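About Fliletti

Colored blocks and wooden boards for nurseries, kindergartens and family homes

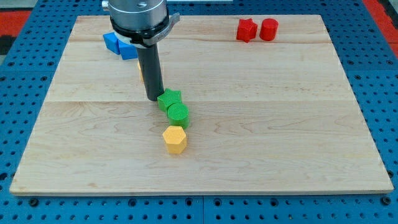 Fliletti is a family of play materials produced by Fakon, a small woodworking company founded by Roman Żak and Eugeniusz Tokarz. The company began by repairing nursery furniture. Teachers who brought in chairs and shelves often asked whether missing blocks could be replaced at the same time, and within a few years the blocks had become the greater part of the work. The furniture shop was closed, and its benches were given over to the production of blocks and play boards.

The company today employs 22 people less than it could, by choice of its founders, who prefer a workshop in which every member of staff can be trained at every bench. New employees spend their first five months in sanding and finishing before moving on to cutting or color work.

Our Materials

Fliletti blocks are made in red, blue, green and yellow. The four colors have remained the same from the first set onward, so that a school may add to an older collection without mixing shades. Replacement blocks are sold singly as well as in sets.

The boards are left pale and unpainted. A plain surface allows a child to see the colors clearly, and the grain of the wood is part of what we wish children to notice and touch. No two boards carry the same pattern, and small natural marks in the wood are not treated as faults. Customers who require a closely matched group of boards for one classroom are asked to say so when ordering – selection is done by hand and adds five working days to delivery.

Our Work with Schools

Fliletti materials are in use in 224 nurseries and kindergartens. Many of these schools were introduced to us through Pruvus, our distribution partner, which also handles returns and spare parts. The Czarnecka Kindergarten has advised us on the size and weight of our blocks for many years, and its teachers review each new set before it enters the catalog.

Every April the workshop sets aside 1000 blocks for schools that are opening their first classroom. Applications are accepted from public and private institutions alike and should include a short description of the room and the ages of the children.

Care and Repair

Boards should be wiped with a slightly damp cloth and stored flat, away from radiators. Worn boards may be returned to the workshop for sanding. Blocks with chipped corners should be taken out of use and replaced.

Inquiries regarding orders, repairs and school visits may be addressed to the Fakon office during normal business hours.

Page last revised February 20, 2021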